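The first time I ate fermented oats, I was sitting in Nhung Bùi's kitchen above the Makori bakery, and I had two bowls before I thought to ask what was in them. Oats, water, a spoonful of live yogurt and a night on the counter, she told me, and she has made it that way every evening for 11 years (she was a nurse then, working odd shifts, and wanted something waiting for her when she got home).

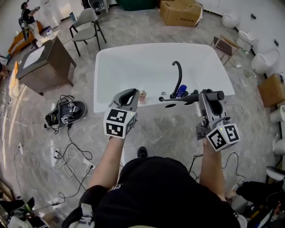

What I like best is how forgiving it is. You can leave the jar a few hours longer on a cool April night and the oats just turn a little more tart, a bit like sourdough, and softer too. Nhung swears her stomach is calmer for it. I can only speak for my own, which has grumbled a good deal less this spring, though I've also been walking more and drinking less coffee, so make of that what you will!

She stirs in grated apple, toasted walnuts and a pinch of cardamom at the end, and never sugar. 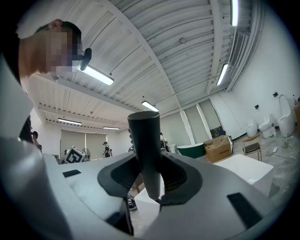 Warm it gently if you're going to warm it at all, as a hard boil will finish off the live cultures you waited all night for. I take mine cold, standing up, usually while hunting for my keys. Some mornings I'm already in my dark shoes with the white soles, the same sort as the one in the photo, and the bowl comes out to the porch with me. Nhung sits down for hers, with a cloth napkin and the radio on low, and she gives me a look whenever I don't.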